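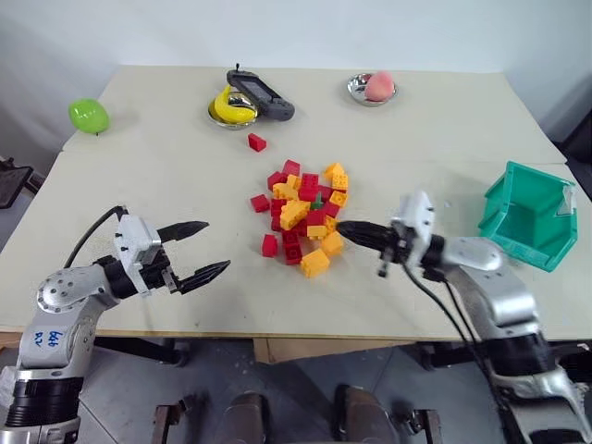 Why does a sorting cell stop and ask for an operator when both arms are healthy and there are no faults on the panel?

Usually the cell is waiting on a handover acknowledgement that was sent to the wrong shift login. The arms hold position, the panel stays green and the request sits unread until someone opens the queue for the previous shift. Clear the request from that queue, then correct the login mapping as set out in the log.

Ticket 1731
Site: Stirau, kitting room
System: Hadine two-arm cell, Gelex scheduler
Raised by: Trudy Hapeta
Assigned to: Gun-woo Seok
Opened: 2026-01-30
Status: closed, one action outstanding

Reported fault
Cell holds after shift change. No alarm. Operators restart it from the panel and it runs until the next change. Restarting loses the part-finished batch, which then has to be sorted by hand.

Entry 1, Seok
Pulled the scheduler log. 17 holds recorded, every one within the first few minutes of a shift. Joint temperatures and gripper currents normal throughout. Hardware excluded.

Entry 2, Seok
Holds match the "confirm mixed batch" prompt. The cell raises it when a batch contains a part outside the expected colour set. Before the Gelex update the prompt went to the panel. It now goes to the named operator on the roster. At shift change the roster still carries the outgoing name, so the prompt goes to a person who has clocked off.

Entry 3, Hapeta
Confirmed from our side. Pallavi Sisodia had prompts on her handset on the bus home and could not answer them off site. Incoming staff saw a green panel and assumed the cell was between batches. Please note that the hand sorting has been logged against the operators as idle time. This needs correcting separately from the fault.

Entry 4, Seok
Timeout on the prompt is set to 600 seconds, after which it should go to the supervisor. Supervisor field is blank for this room. Escalation therefore went nowhere. Field was left blank when the supervisor post was merged with Cartwright building.

Entry 5, Partington
I cover both buildings now. Add me as supervisor for kitting. I do not want every prompt, only those that time out. A prompt takes a few seconds to answer if you are in the room and a ten-minute walk if you are not.

Fix applied
1. Prompt destination changed from "named operator" to "room". It shows on the panel and on any handset signed in at the cell.
2. Timeout reduced to 155 seconds.
3. Supervisor field set to P. Partington.
4. Panel changed to amber while a prompt is open.

Verification
Ran a forced mixed batch across two shift changes. Prompt displayed on the panel both times and was answered by the incoming operator. No restart needed. Batch count retained.

Work instruction
The outgoing operator no longer signs off the cell alone. Both operators check the prompt queue at the panel before the outgoing one leaves. Do not restart on amber. Open the prompt first.

Outstanding
Idle time entries to be reclassified as manual sorting. With Ruby-Lee Hoani in payroll, who needs the batch numbers from Trudy.

3 comments

P. Sisodia
Handset has been quiet after hours all week. Can the amber be made brighter? Hard to see from the packing bench.

G. Seok
Brightness is in panel settings, page 2. Set it to maximum and reopen if that is not enough.

R. Hoani
Batch numbers received for the early shift only. Still need lates.

Shares: 4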